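4.2 The work surface and what gathers at its far side

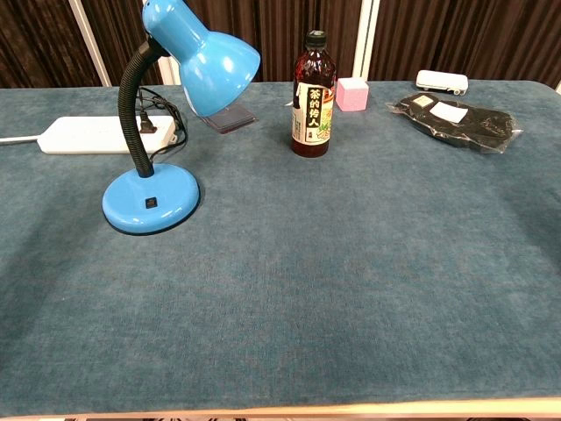

Figure 3. A fabric-covered table with a desk lamp, a power strip and a drink bottle along the far edge.

In the first part of this section we treated the desk as a plan, that is, as a surface with a width and a depth. Now we look at it as a place where things come to rest. The question is simple: when people are free to arrange a large table as they want, which part of it do they leave open, and where do they put the objects they need but do not handle all the time?

Figure 3 is typical for the tables in our August visits. The objects stand together at the far edge, and the large area in front of them is empty. We call this arrangement the "back row". It was the most common one in the shared rooms, and it was found also in the homes, although there the back row was often broken by a pile of paper or by a plate.

The back row has two kinds of members. The first kind is tied to its place by a cable. The power strip in Figure 3 lies flat on the left part of the far edge, and a tangle of black cables goes up behind the neck of the lamp. An object like this can be moved only with some effort, and our participants moved it seldom. Arsen Symonenko, who kept a diary for us during 3 weeks, wrote that he had changed the place of his power strip one time, and that he put it back the same evening as the cord did not reach. Once the strip is settled, the lamp settles near it, and other small things settle near the lamp.

The second kind is free. The bottle of tea drink near the center of the back edge has no cord and could stand anywhere. Still, it stands in the row. In the interviews people gave different explanations for this habit. Amrit MacPherson said that she wants her drink at the distance of a straight arm, so that she has to look at it before she takes it. Murray Kennedy keeps his bottle far back because of one accident with a keyboard, which he told to us in great detail. Two other participants had never thought about the matter and could not say anything.

The lamp needs a separate remark. A lamp with a bendable neck does not have to stand where its light is wanted. In Figure 3 the round base is on the left, the neck curves up and then to the right, and the shade opens down toward the tabletop. The base and the light therefore take two different places on the table. This is useful in the back row, where the base can stay and only the neck is bent. The switch is set in the top of the base and faces forward, so it can be reached across the empty part. In the lamps with the switch on the cord, we saw many cases where the owner had to search for it with the hand behind other objects.

We also want to say something about the cover. A soft fabric on the table, as the blue-gray one in the figure, was rated higher for comfort of the forearms than bare wood, but it was rated lower for cleaning. Noémie McKinnon described it as "nice until the first coffee". We did not test if the cover has an influence on where objects are put. It is possible that people keep drinks away from the front for the good of the fabric, and our material is too small to exclude this.

From the survey (around 700 answers, see Section 3) we know that most people describe their own table as more full than it appears to a visitor. Our reading is that they count the row at the back as disorder – even when the part in front is free for work. Audrey-Anne Lavoie made this point in her interview. She called her table "a mess", then she put both arms flat on it to show us how she writes, and there was nothing in her way.

For the design of tables this has a practical meaning. A cable opening in the middle of the top, as in the Hirnuno desk discussed in Section 2, brings the fixed objects into the area that people prefer to leave open. An opening at the far edge follows the habit. The depth of the top should then be calculated as the open area plus the row, and the row should be measured with the lamp base in it, not only with the cables.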